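Workshop notebook, Endora fit-out
September 12, 2024
Bedroom, shirt folding on the bed

Worked at the bed today. Wanted to settle whether it can stand in for the Gavari folding table, and what to write on the laundry card for Olitia.

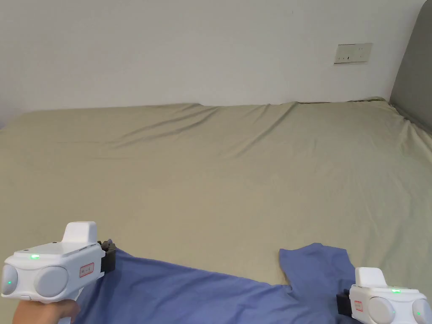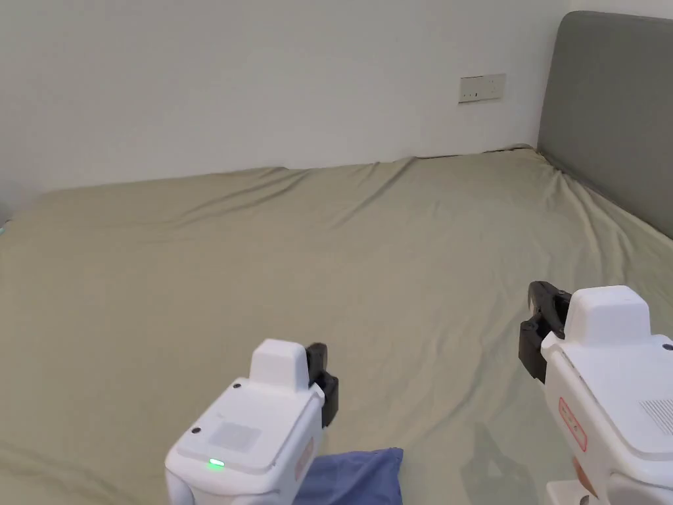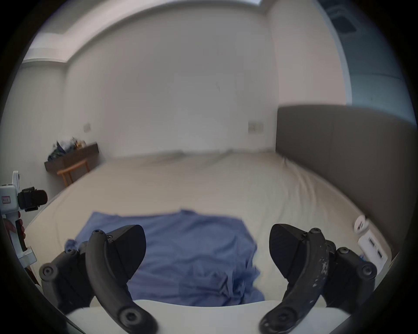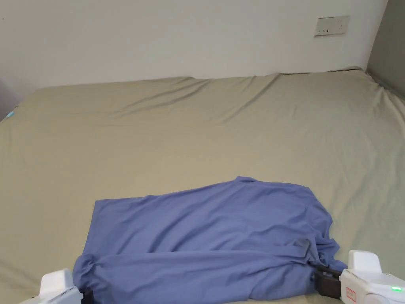

Paora Hoani
Workshop lead, textiles and laundry

Bed stays where it is, long side to the white wall, gray headboard at the right as you stand at it. Fitted sheet only. Pillows and covers went to the hall shelf before starting.

Sheet: the wrinkles on the wall side come back every time the mattress gets leaned on. Pulled the corners twice, then left it. The bunching by the headboard needs the mattress moved out to fix properly, so it can wait. The near half is flat enough for a T-shirt.

Shirt: the blue one, thin and soft. Slides on the sheet if pulled from one end. Better to take both ends, stretch it across, lay it down, then smooth from the middle out. Sleeves in after that, then bottom to top. Collar still bunches. Tried collar left and collar right, no difference I could feel.

Height is the real problem. Mattress top is 200 mm lower than the Gavari table and my back knew it by lunch. Yang wants the card to say bed or table. I would put table first and bed as the fallback.

Fold size for the drawer is still 500 mm long before the last fold. Too long for the Olitia drawers, so add one more fold and measure again.

To do
- new bottom sheet, deeper corners
- heavier shirt, same steps, 6 folds in a row
- ask Yang for the drawer depth
- card draft to page 138 of the binder, final in October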